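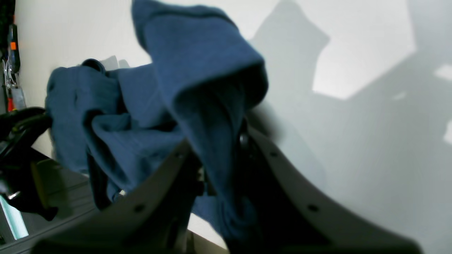 How long does the Clokley wool wash take to rinse out?
One basin of cool water does it, provided you used one capful and held back the second one you were tempted by.

Clokley Wool & Knit Wash, unscented
Item 2635
Made by Cloutier, bottled in Gralbridge

A plain liquid wash for sweaters, scarves and the hat your aunt made. It smells of very little – people who want lavender can buy lavender.

Each bottle does 116 basins by hand. In a machine, use the wool cycle and 3 capfuls, and skip the softener.

Soak for 13 minutes. Press the water out and dry flat. Wringing is how adult sweaters become children's sweaters.

Not for silk, leather trim or arguments about who shrank what.

Refill pouches are back in November. Questions about odd fibers go to Akinyi Ondieki at the Gralbridge shop, mornings before 11. She will ask to see the label, so please don't cut it off first.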